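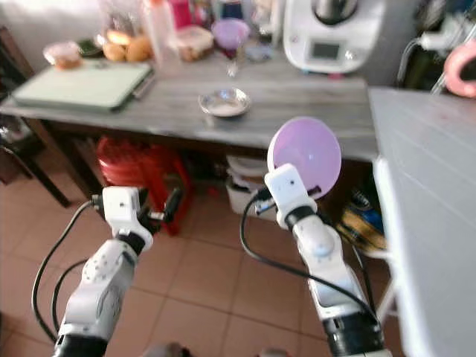 Condeck Public Debt Recording System

Product overview

Condeck is a debt recording and reporting system for finance ministries, central banks and state-owned enterprises. It holds domestic and external loans, bonds, guarantees and on-lent funds in a single ledger and produces repayment schedules in the currency of each agreement. The system is supplied and supported by Cirndale.

Main functions

Loan register. Each agreement is entered once, with its tranches, grace period, interest terms and fees. Amendments are stored as dated versions, and earlier terms remain available to auditors.

Debt service forecasting. Users may project principal and interest by creditor, currency or budget year. Exchange rate and interest rate assumptions are set by the institution.

Restructuring module (Hulham). Hulham compares an existing schedule with up to 11 proposed schedules and reports the change in present value under a discount rate chosen by the user. It is licensed separately.

Reporting. The standard library contains 367 report templates, including quarterly bulletins, creditor statements and arrears tables. Templates may be edited by users with administrator rights.

Language support

Menus and reports are available in English, French, Spanish and Portuguese. The Văn language pack adds Vietnamese and must be installed on the server before user accounts are created.

Technical requirements

Condeck runs on the institution's own servers or in a hosted environment. A standard installation requires 16 GB of memory and a supported relational database. Internet access is not required for daily operation. Loan data may be imported from spreadsheets using the supplied form, to a limit of 2650 records per file.

Licensing and training

Licenses are issued per institution for a term of one year and include software updates and help desk access. The initial user course takes some 608 minutes of instruction, delivered on site or remotely. Additional courses are quoted on request.

Release information

Current release: May 2020
Institutions using an earlier release should complete a full backup before upgrading. Hulham licenses carry over without charge.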